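**Call for participants: hand-held gripper study, Feltton**

Our group at Flakance is looking for 30 persons for the second part of a study on how robots can learn from human hands. In the first part we collected 1,994 short recordings and now we need more, from people with different habits.

You will sit at a table, take one gripper in each hand and work with small items in a compartment box.

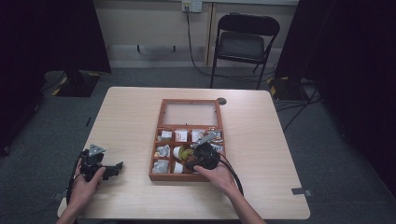
*Both grippers in use at the compartment box.*

One session lasts 2 hours, with a pause whenever you want. Experience is not necessary – we show you first how the fingers open and close. Each gripper carries its own camera, so the method learns also from the view between the fingers.
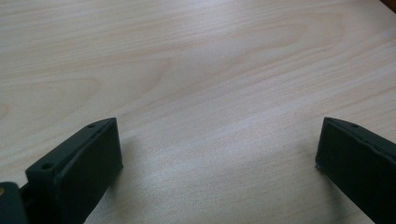 Feltton, 26/01/2020

Sessions start in February. You should be over 18 and able to use both hands without pain. Left-handed people are very welcome, as we have too few of them until now.
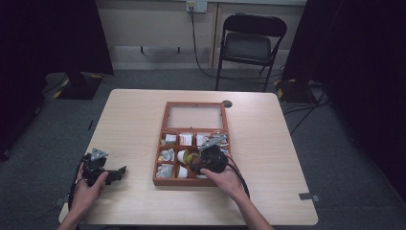

Flakance Bulletin, p. 30

To apply, please write to the study desk at Flakance with the word "Drindau" in the subject line and tell us which hours suit you. We answer every message.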